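Workshop features
Bin picking on a bench: a second-hand arm in a shared workshop
2021-10-31

The arm came to the Clarkberg workshop on a pallet, with its controller, a teach pendant and a box of unlabelled connectors. It had spent its working life loading a press. The members who bought it wanted to do something less regular: take blocks out of a metal bin in any position and set them down in order.

The project is called Dakolen, after the first working directory, and has so far cost 1674 pounds, excluding the arm. The largest single item was the gripper. The members drew it themselves and had the body parts machined by Leler, a small firm that accepts one-off jobs if the drawings are complete. The first set of drawings was not. Two bores lacked a tolerance and the parts came back a sliding fit where a press fit was wanted. They were bushed and used anyway.

Air comes from the workshop compressor through a regulator set to a fixed pressure. Closing force is adjusted at the valve. Too much and a block turns as the fingers meet it; too little and it slips on the lift. The present setting was found by trial and is written on a strip of tape inside the controller door.

Cabling took longer than the gripper. An arm of this type will turn its wrist a long way in either direction, and anything fixed along the outside has to follow. The first harness was tied down tightly and pulled a connector apart on the second evening. The present one has a service loop of 400 mm at the wrist, checked by hand at low speed through the full range before any program is run.

The bin brought its own problems. Steep walls limit the angles at which a finger can enter, and a block lying against a wall can often be reached from one side only. The planner, a port of an older package called Ishida, throws out any approach that puts the gripper body within 29 mm of a wall. That margin is generous. Reducing it gives more possible grasps per block and more faults.
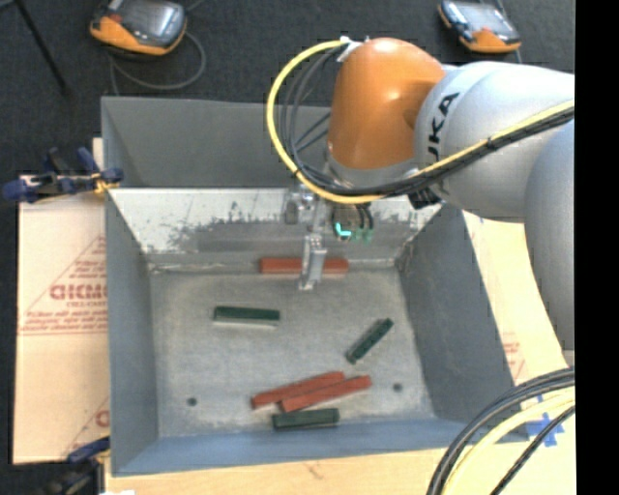
The gripper over the bin, with red and green blocks inside and clamps at the left-hand side.

Clamping matters more than expected. A finger that touches the floor of an unclamped bin will shift it by a few millimetres, after which every stored position is wrong by the same amount. The fault is easy to miss, as the next pick may still succeed.

The log holds 1157 attempts to date. Most failures fall into two groups: blocks touching along a long side, which leave no gap for a finger, and blocks hard against a wall. For the first, the arm now makes a slow push with closed fingers and tries again. For the second there is no good answer yet - a narrower finger has been drawn and should go out for machining in November.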